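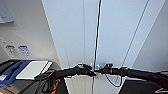
It let go fine all morning, Mahsa kept telling me, and she said it again while I was looking for the first aid box, and a third time when I'd found the box and it had only the triangular bandages in it. All morning, Pejman. Every lever, squeeze and let go, squeeze and let go. As if I had accused it of something.

I hadn't accused anybody. I was trying to get the lid off the box with one hand, having put the flashlight in the other for reasons I can't now recall, and Hamidreza was standing at the work stand with his three middle fingers between a brake lever and a handlebar, being very polite.

I should go back a little. We had the Grarketti bikes in that month, which was May, and there were 400 of them to get through before the summer people arrived and started riding them off the ferry dock and into hedges. They were good plain bikes. Black bars, black levers, a bit of orange on the frame so you could find yours in the rack. The town had bought them, and Houshang Ghaffari had won the job of getting them ready, and since Houshang was sixty-eight and his thumbs were finished he had also gone and leased the machine from Prikenum, without asking any of us, and come back from signing the papers so pleased that it would have been cruel to say a word.

So I didn't say a word. I'd been at Wunach Cycles for nineteen years by then and I had seen Houshang pleased about a coffee roaster, a kayak and a second wife, and he'd been right about one of those.

The machine did the cockpit work, as we called it, meaning everything on the bar. It set the levers at the proper angle, snugged up the clamps, ran the cables, and then it closed its left hand around each brake lever and squeezed, held for a moment, and let go. It felt for the stretch in the cable that way. Mahsa had taught it. She had put the headset on and worked its arms from across the room for the better part of two weeks, bike after bike, and you could see her in it, if you knew her. It had her way of giving the bar a little nudge before it started, the way you'd touch a horse on the shoulder so it knows you're there. I got fond of that nudge. I used to say good morning to the thing, and Hamidreza, who was nineteen and embarrassed for me, used to go and stand by the window until I was through.

Now, the squeeze was supposed to be for a bike with nobody near it. There was yellow tape on the floor. But the tape had been walked on so much that by the third week it was more of a rumor, and there was a bike with a sticky lever, one that wouldn't come all the way back on its own. Hamidreza saw the machine finish its squeeze and lift its hand clear, and saw the lever hanging there halfway, and he did what any of us had done with a sticky lever a thousand times, which was to reach in and hook it out with his fingers from behind. His fingers were in the gap. The machine, which had felt that the lever hadn't come back, squeezed again.

It wasn't a hard squeeze. I want to be fair about it. It was the squeeze of a person braking for a stop sign. He said "Oh," and then he said "Excuse me," and I'm sorry to say I thought he was talking to Mahsa.

She was quick. She was at the red button before I'd turned all the way around, and she hit it with the heel of her hand the way they tell you to, and the machine stopped.

It stopped with its hand shut.

I don't know what I'd expected. I suppose I'd thought of the red button as something like a person dropping everything. I thought the arms would sag and the fingers would come open and we'd all have a glass of tea. But the arm stood there in the air as solid as a railing, and the hand stayed closed on the lever, and Hamidreza's fingers stayed where they were, and the little screen on the side said 2551 and nothing else.

"What's 2551?" I said.

"It means stopped," said Mahsa.

"I can see it's stopped."

"It means stopped and holding. So it doesn't drop what it's got." She'd gone the color of paper. "It's so it doesn't drop anything, Pejman."

Well, she wanted to turn it back on. I understood why, if it was on she could tell it to open, and she'd have had her thumb on the command in a second. But Hamidreza said, still very politely, that he'd prefer if nobody turned it on just now, and I took his side. None of us knew what it would do first when it woke up. It might have opened. It might have wanted to finish its squeeze. It had been halfway through feeling for something and as far as it was concerned it hadn't found it yet.

That was when I went for the first aid box. I've thought about this since, and there was no sense in it, he wasn't bleeding. I think I just wanted to be carrying something.

Houshang came in from the front with the phone already at his ear, because Mahsa had shouted, and he was on hold with Prikenum, and we could all hear the music. He took one look. He put the phone down on the counter with the music still going and went to the bench and got a hex key, the four, the one with the red tape on it that he never let anybody borrow. And he went around behind the bike and laid his hand flat on Hamidreza's back for a moment and said, "It has the lever. It can keep the lever."

Then he bent down and started undoing the clamp.

You'll have seen it already, I'm sure, it's so plain when it's written down. The machine was holding the lever and the lever was bolted to the bar, and the boy was caught between the two. We'd all been staring at the hand. Houshang hadn't learned enough about the machine to stare at it. He'd been taking levers off handlebars since before I was born, and he did it now with those ruined thumbs, a quarter turn at a time and swearing very softly in between, and I held the bar steady, and Mahsa held the flashlight, which she'd had to take away from me.

When the bolt was loose enough the whole lever slid around on the bar and the gap opened and Hamidreza took his fingers out and looked at them. There was a white line across all three, and then it went red. He bent them. He bent them again, and sat down on an upturned crate, and laughed, and then he didn't look so well and Houshang made him put his head down.

The phone picked up about then, and a voice on the counter asked us how it could help.

They sent Fengying Lü down on the evening ferry. I'd made up my mind to dislike her and I couldn't manage it. She asked Hamidreza to show her where his hand had been, with the power off at the wall, and she had him do it slowly, and then she put her own fingers there, to see what he'd seen. She wrote a good deal down. She told us the hold was meant for machines that carried things, trays and car parts and so on, where letting go was the dangerous choice, and that it had come set that way and nobody on their side had thought about a machine that only ever squeezed. She said "on our side" twice. Houshang noticed, and after that he let her have the good chair.

She asked, too, why it had squeezed a second time, and Mahsa said, looking at the floor, that she'd taught it that. When a lever didn't come back she always gave it another go. She'd done it with the headset on without thinking, maybe a dozen times in the two weeks. It was only what her hands did.

"Everybody's hands do that," Fengying said.

She changed the hold that night, so that the hand would go slack when the button was hit. She also put in a wait of 600 milliseconds before any second squeeze, and Houshang said that was very nice but he could not get his hand out of anything in 600 milliseconds and hadn't been able to since his fifties, so in the end they took the second squeeze out altogether. A sticky lever now gets the bike set aside for one of us. We bought new tape and Hamidreza laid it down himself, with his good hand, in a much bigger square than before, so that you have to go around by the Taheri Street door to get to the sink.

He had the three fingers strapped for a week. The doctor said bruised, and to keep them moving. He still won't go to the window when I say good morning to it. He stands next to me, outside the tape, with a hex key in his shirt pocket, and waits for it to nudge the bar.

Houshang has been asking who has his four.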